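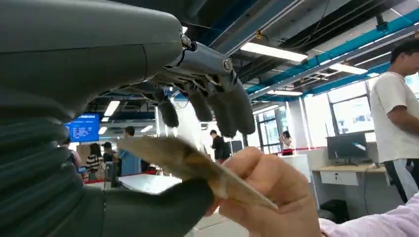
Arnura Cash Night Comes Back to Virnley This November, and We're Making It Bigger

VIRNLEY — I'm Dineo Hendricks, I run Arnura, and I've been waiting all summer to send this one out. Cash Night is back! It's one evening of buying, selling and swapping with paper money only, in the big open room at Endden, and the doors open at 5:30 p.m.

If you missed the first one, the idea is pretty simple. You bring things you made or things you don't need anymore, you bring some folding money, and you talk to people. There are no card readers, no phone payments and no online checkout. We started it last spring when a few of us noticed we hadn't held a bill in weeks (I found a twenty in a winter coat and felt like I'd won something).

We figured we'd get maybe a couple dozen people. We got 80, and between them they spent $3,695 on pottery, bike parts, secondhand books and one very heavy sewing machine that had to be carried down two flights of stairs. Of that, $1,850 went straight to the Kazlauskienė tool library down the street, and they've already used it to replace their worn-out sanders and start a shelf of kitchen gear you can borrow.

Where it happens

People keep asking me about the room, so let me just say I love it. Endden left the ceiling open, so you get the beams and the ducts and those bright blue pipes running overhead, with long white lights that make it easy to see what you're buying. There's space to stand around in groups and chat, and plenty of people did that for two hours before they bought a thing. Coats go on the racks by the elevator this time, because last time they went on my chair.

What's new

Deividas Kalniņš is setting up a change table near the entrance. He'll break large bills into small ones all evening, free of charge, and he'll also teach a short session at 6 p.m. on budgeting with envelopes. I took it in the spring and I still have a grocery envelope on my fridge — it's a little battered, but it works. Bring your own envelopes if you have them. He'll have extras.

We've also added 6 tables for teenagers selling their own work. Those are free, and a parent or other adult needs to sign the form. Regular tables are $15, paid in cash at the door, of course.

A few practical things

Small bills are your best friend, so please bring ones and fives if you can. Count your change before you walk away from a table, and let the seller count too, since everyone gets distracted when they're talking. Sellers can start setting up at 4 p.m. using the freight elevator. There's street parking after five, and the bus stops right outside.

Entry is free for shoppers. To ask for a table or set up an interview before the event, call the Arnura front desk in Virnley any weekday morning and ask for me. If I don't pick up, leave a message and I'll call you back the same afternoon.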